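About Us: The Trurkiten Robotics Club

Hello! You've found the page where we try to explain what goes on in our room every Friday after lessons.

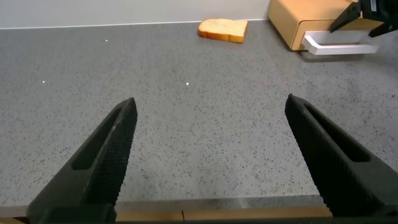 I started the club with a cupboard full of half-finished kits and a hopeful sign-up sheet on the canteen door. I'd pencilled in a quiet first term with a handful of pupils building line followers, and then the bench was full by the second week and I was borrowing chairs from Geography. We've been busy ever since. I teach computing the rest of the week, so the club is my treat as much as theirs (don't tell the Head).

Trurkiten is the name the first group picked. It means nothing in any language we've checked. They wanted something nobody else would have on a T-shirt, and I'd say they managed it. The T-shirts themselves are dark green and run a bit small, so go up a size.

What we do

Our big project is called Mova, and it's about getting robot arms to help in a kitchen. Small jobs, the kind you do half asleep before school. This year's job is breakfast, or at least the toast part of it: find a slice of bread on the worktop, pick it up without squashing it, and get it to where it needs to be. If you've never tried to program that, I can promise you it's harder than it sounds! Bread bends. It tears at the crust if you pull it the wrong way, and it sheds crumbs. No two slices sit quite the same way either, so a set of movements that was lovely on Tuesday lunchtime can miss by a finger's width after school.

Pupils work in teams of 4, and everyone gets a go at everything for the first half term. After that they tend to drift towards the bit they like. Some are happiest at the keyboard, working out how far an arm should reach and how slowly it should come down. Others would much rather be holding a screwdriver, or fussing over grip (we've had some very heated discussions about grip). A few have taken over the notebooks, where every attempt gets written up, including the daft ones. I love the notebooks. There's an entry from last spring that just says "no. worse. why" and I think of it often.

Flakavier is our other project, and it's the one the younger ones usually start on. It's a sorting game for small wheeled robots, played on an old tabletop marked out with tape, and it teaches most of what you need before moving on to the arms: reading a sensor, writing a loop, changing one thing at a time. You can be up and running in your first session, which matters when you're eleven and have been looking forward to it all day.

Where you'll find us

We meet in the Kazlauskienė Room, on the ground floor past the music practice rooms. Doors open once the last bell has gone and we pack up at 6. We do ask for those last ten minutes to be proper tidying up, with laptops back on charge and the worktop wiped down. Bring a snack if you like, but eat it at the far table. Bread on the robot bench is for the robots.

Who can join

Anyone in the school, from Year 7 upwards. You don't need to have written a line of code, and you certainly don't need to be top of the class in maths. We have room for 30 members, and when we're full I keep a waiting list and work down it fairly. Places most often come up in October, once all the clubs have settled and people have worked out that they can't do hockey and drama and us as well. There's no charge for coming along.

Parents often ask whether it's safe. Yes, and we take it seriously. New members learn where the stop button is before they learn anything else, hands stay off the bench when an arm is moving, and long hair gets tied back. I'm in the room the whole time.

The yearly showcase

Every summer term we open the doors and let families come and watch. Teams set their own challenge and say a few words about how they got there, which some of them dread far more than the programming. Last year we had a bake sale next door to it and raised 900 pounds, and the whole lot went on spare parts and a decent set of tools. It's a noisy evening. Things go wrong in front of everybody's grandparents and the cheering is, if anything, louder when they do.

Getting in touch

Pop your head round the door on a Friday, or leave a note for me at the school office with your name and form. If you're a parent with an engineering background and a free afternoon now and then, please do say hello too. We could really use another pair of hands for the soldering.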